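Kenano Arm Set-up Guide
Section 7: Preparing the arm for an open day or visitor demonstration

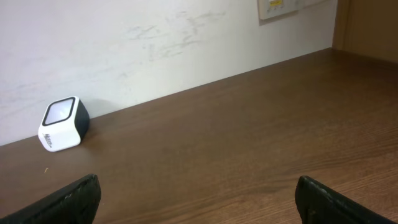
Tươi Chu asked after the March demonstration whether the start position could be set closer to the object, as visitors lose interest during a long approach. It can, but keep the fingers fully open at the start position and do not reduce the approach below 10 cm. Step 4 has been revised to suit.

7.1 Before visitors arrive

1. Clear the table of everything except the demonstration object. A small, light item with flat sides is suitable, such as a cube-shaped portable speaker.
2. Place the object to the left of the gripper centreline. If it sits against the wall, confirm that the fingers can reach both gripping faces.
3. Power up the controller and allow 20 minutes before homing the arm.
4. Open the gripper fully and drive to the start position. Neither finger should be touching anything.
5. Check the wrist camera view on the Tulura display. Both fingertips must be visible at the bottom of the picture, with the table between them.
6. Save the position as DEMO START.

Note: Small scuffs on the black fingers do not affect grip. Replace a finger only if the tip is chipped or bent.

Note: Glossy surfaces on the object can upset detection. Turn the object until the reflection no longer fills its front face, then repeat step 5.

CAUTION: Keep the arm's path clear of wall switches. Set the height limit before running any program next to a wall.

7.2 During the demonstration

7. Mark the visitor line on the floor. At Asholm the line is set around 2 m from the table edge.
8. Run the program once at 33 per cent speed with the operator's hand on the stop button.
9. Do not let visitors reposition the object while the arm is enabled. Press HOLD, wait for the amber light, then hand over.
10. If a pick fails, press HOLD and return to DEMO START. Do not jog the arm toward the object by hand.

CAUTION: HOLD does not remove power from the gripper. Use the stop button before reaching between the fingers.

7.3 Closing down

11. Return to DEMO START, open the gripper and remove the object.
12. Park the arm and switch off at the controller, then at the wall.
13. Enter any failed picks in the log and send a copy to Hưng Từ.

For finger replacement, see Section 10.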